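Surface Materials, Unit 4: Marble Indoors

Reading before the session: the section on carbonate rocks in the course pack. Bring your hand lens and the small square of sample stone you were given in the first session.

What marble is

Marble begins as limestone. Heat and pressure underground cause the grains of calcite to regrow until they lock together. The shells and layers that could be seen in the limestone are mostly lost along the way. What remains is a fairly even mass of crystals, which is why a broken edge of white marble sparkles a little, like sugar.

The stone trade uses the word more loosely. In a slab yard, almost any carbonate rock that takes a polish may be sold as marble. Many of the brown and red "marbles" used in hotels and banks are dense limestones to a geologist. In this course we use the trade name when we talk about buying and the rock name when we talk about how the stone behaves. In written work, say which one you mean.

Color and veins

Pure calcite is white. Other colors come from small amounts of other material: iron compounds give yellow, red and brown, carbon gives gray and black, and green often comes from serpentine or chlorite. A small amount goes a long way.

Veins have more than one origin. Some are cracks that opened in the rock and were later filled by calcite carried in water, and these tend to be pale and sharp-edged. Others are traces of clay or other impurities that were folded and smeared while the rock was under stress. Those are usually darker and softer at the edges. A pale vein in dark stone is often a filled crack, but you cannot be sure of that from color alone. Look for branching, and look at where one vein crosses another. The vein that cuts through is the younger of the two.

Veins matter in use because a slab may break along one. Fabricators run a fingernail across the vein on the back of the slab. If the nail catches, they may fill the vein with resin or add a mesh backing before cutting. Thin slabs, 20 mm and under, need more care here than thick ones, especially next to a sink cutout.

Direction of cut

The same block can give two quite different patterns. Cut across the bedding, it tends to show stripes. Cut along the bedding, it tends to show clouds and patches. The order sheet from the Desell yard has a box for this and it is often left blank, so the customer gets whatever was on the rack. The Thân showroom keeps both cuts of one stone side by side, and we will look at them on the field visit.

Finish

Polished: high shine, deepest color, shows etching most clearly.
Honed: matte or low sheen, lighter in color. Our workshop stops at 600 grit.
Brushed: slightly rough to the touch, hides wear, harder to wipe clean.

Dark stone loses more of its color when honed than white stone does. If a client has picked a brown slab from a polished sample, show them a honed piece of it before the order goes in.

Acid, stains and scratches

Keep these three apart. Etching is a chemical change: lemon juice, vinegar or wine dissolves a little of the surface and leaves a dull mark. A stain is color that has soaked into the pores. A scratch is mechanical. Calcite is softer than a kitchen knife and much softer than quartz sand, so grit under a pot will mark it.

A penetrating sealer slows staining. It does not prevent etching. The Flerideo leaflet in your pack mixes the two up in its second paragraph, so read it with a pencil in hand. For an etched polished top, the repair is to polish the area again with a fine powder and water. For a stain, use a poultice, leave it covered until dry, and repeat if needed.

Stock and matching

When a job needs more than one slab, order from the same block and in sequence. The Borell stock book has 997 slabs listed by block number, and we will use a copy for the matching exercise.

A marble table top, then a brown marble with thin white and cream veins running on the diagonal:

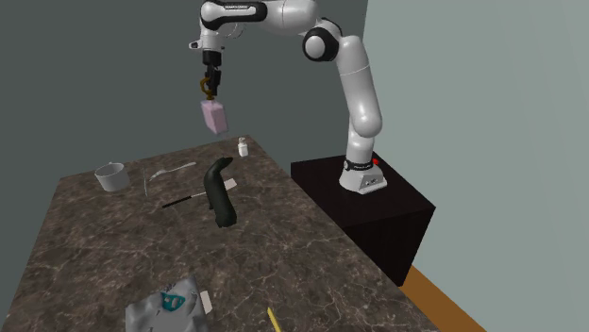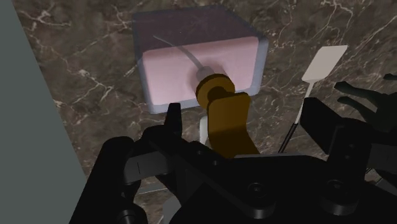

One student from the April group wrote to say that the section on sealers was too hard on them. In her parents' kitchen a sealed top had gone years without an oil stain, she said, and the dull rings next to the stove were all from lemons. She asked for the poultice recipe to be added to the handout. It is now on the back page of the course pack.

4 comments | 20 shares
Questions about the handout: course office, Surface Materials
Copyright Surface Materials course. Back to top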